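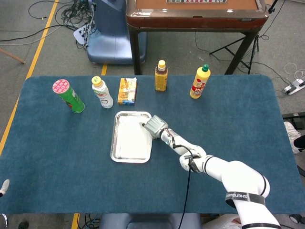

How does a robot learn to pick up something it has never picked up before?
It practices on lots of other things first, and then it makes a good guess.

Think about the first time you held a kiwi. You didn't need a lesson! You had already held balls, eggs and apples, so your hand had a pretty good idea of what to do. Robots don't start out with any of that. To a brand-new robot, a bottle and a can are both total mysteries.

A team led by Chiyo Fujimoto wanted to find out what kind of practice helps a robot hand the most. They called their project Kado, and they finished the first part in May 2022.

Same thing or different things?

The team made two practice plans. In the first plan, the robot worked with the same 5 objects over and over. In the second plan, it got 100 different objects, but far fewer turns with each one. Both plans had 1,000 practice tries in all, so the contest was fair.

Which plan would you pick?

Then came the test. The robot had to grab things that were not in either plan and put them in a tray. Some were tall and thin, some were squat, and some had a funny-shaped top (those are tricky – fingers slide right off a slanted cap).

The robot that practiced on 100 objects did much better on the new ones! The other robot was great with its five old friends. Hand it a stranger, though, and it often closed its fingers in the wrong spot.

Why did that happen?

The first robot had learned things like "squeeze right below this yellow lid." That only works if there is a yellow lid. The second robot had to find ideas that work for nearly everything, like "hold it near the middle" and "don't squeeze harder than you need to."

Scientists have a big word for this: generalizing. It means using what you learned in one place to help you somewhere new. You do it every day.

What's next?

The team went on to do more than 3,655 tries, this time with the objects standing close together. That's a lot harder, because a robot finger can bump the neighbor and knock it flat. They're still working through those results.

Try it yourself

Put on a pair of thick winter gloves and ask a friend to set out some plastic bottles and boxes. Close your eyes and pick them up one at a time. Where did you grab each one? Did you get better after a few turns? Now have your friend swap in something new and see how you do!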